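Clearing out the kitchen drawers, one at a time

August 3, 2024

In March I moved into the upstairs apartment on Konness Street and unpacked the kitchen in one evening. I put things wherever there was room. The result was that for months I kept the can opener with the dish towels and the measuring cups in two different places, one set behind the other, and bought a third set because I couldn't find either of them.

Last month I decided to sort it out. I had read plenty of posts about doing a whole kitchen in a weekend and I knew I wouldn't. I gave myself 40 minutes a day and one drawer at a time. The kitchen has 11 drawers, which is more than I had in any other place I've lived, and most of them are shallow.

The first thing I did was write down what I use when I cook. I kept a sheet of paper on the fridge for five days and wrote down every tool as I took it out. At the end there were 16 things on it. Two knives, the peeler, the big spoon, the tongs, the fish spatula that I use for everything except fish, and so on. I own a lot more than that, and I'm not planning to throw the rest away. A cherry pitter earns its place for three weeks in the summer. But the list told me what had to be within reach of the stove.

Then I started with the worst drawer, the one to the left of the sink. I emptied the whole thing onto a towel. I've tried sorting with the things still in the drawer and it doesn't work for me, I just move the pile from the front to the back.

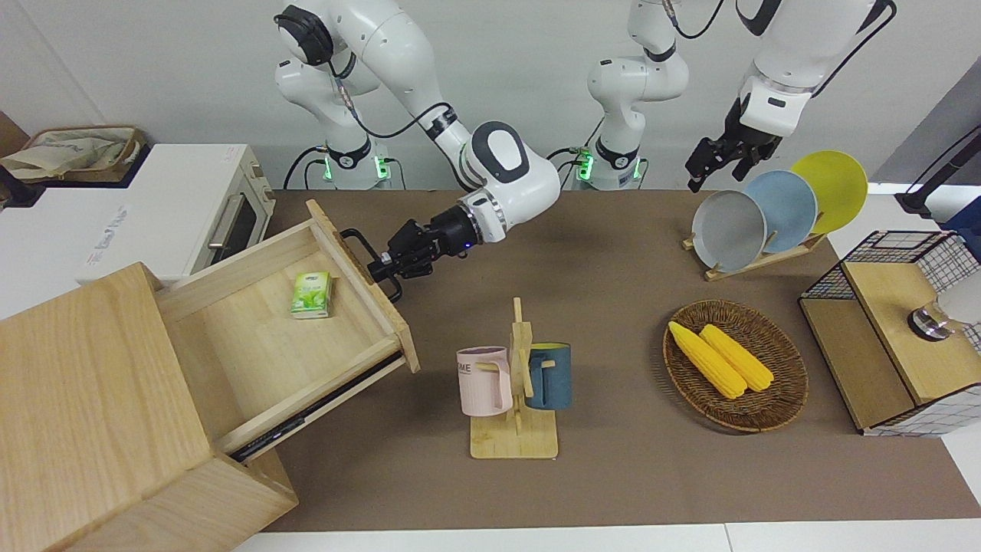 An open drawer with a black metal handle, and a dish rack.

That first drawer had rubber bands, a bag of twist ties, takeout menus from Pavlow (the old noodle place, closed now), birthday candles, two corkscrews, a meat thermometer with a dead battery, and the manual for a rice cooker I gave to my brother. I kept one corkscrew, the candles and the thermometer. The battery cost more than I expected and the thermometer is off by a few degrees, so it may go too.

On liners: I used cork for the first two drawers and the thin ribbed plastic kind for the others. The cork looks better. It also holds crumbs, and you can't wipe it the way you wipe plastic. If I did it again I'd use plastic for anything near the stove or the toaster and save the cork for dish towels and placemats. Cut the liner a little short on the side toward the back. Mine buckled when I cut it to the exact size, and then the drawer wouldn't close all the way.

On dividers: I bought the spring-loaded bamboo ones from Figueiredo, the hardware store by the post office. They hold fine in a deep drawer. In the shallow ones they stick up above the side and scrape, so I returned half of them and used small open boxes. Shoebox lids work. So do the trays that mushrooms come in, once they've been washed, although they slide around unless you tape them.

I also waxed the runners on two of the older wooden drawers, the ones in the small cabinet I brought with me from the last place. They had been sticking since the humid weather started. I took the drawers all the way out, brushed off the dust, sanded one rough spot and rubbed a plain white candle along the runners and the bottom edges. It took a few minutes for each and they slide well now. I tightened the handle screws while I was there. One of them turned without gripping, so I packed the hole with a toothpick and wood glue, left it overnight, and put the screw back in the next day – it has held so far.

The part that took the longest was deciding where things should go. I had assumed silverware belonged in the top drawer closest to the table. Most of the time, though, I take a fork straight out of the dish rack, and the one moment I really want the silverware drawer is when I'm putting clean things away. So it's next to the sink now. The tools from the fridge list went to the right of the stove. Foil, wrap and bags are below them. Baking things are across the room, and I don't mind walking over there a few times a month.

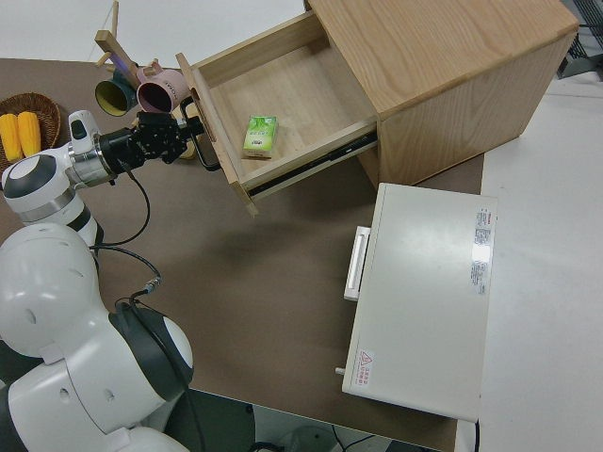
When I put a short version of this on the Mistodik message board, one reader answered that the fridge list should be done twice, once in winter and once in summer, and that she had given away her good ladle in July and regretted it by the first cold week. I think she's right. My list has no ladle on it either, and no potato masher. I took both back out of the donation box that evening.

Another person asked what I did about the junk drawer. I still have one. I moved it out of the kitchen and into the hall table, with the tape, the scissors, the spare keys and the batteries. The rule is that it has to close without pushing anything down. So far I've had to clear it once.

A few smaller notes, mostly for myself:

Knives are in a slotted tray with the blades down. I'd still prefer a magnetic strip, but I rent and the tile is old.

Spices do badly in a drawer next to the oven. I had the paprika there all spring and it went dull and brown. They're in the cabinet over the counter now, on the side away from the heat.

Label the lids, or put them in with their containers. I went with the second option. It takes more room and I've stopped looking for lids.

Dish towels folded in thirds and stood on edge fit better than dish towels in a stack. I resisted this one for years.

I have two drawers left, the deep one with the baking sheets and the narrow one by the door that I've never found a use for. The deep one needs a new runner on the left side before I put anything heavy back in it, and Figueiredo is out of that size until the end of the month.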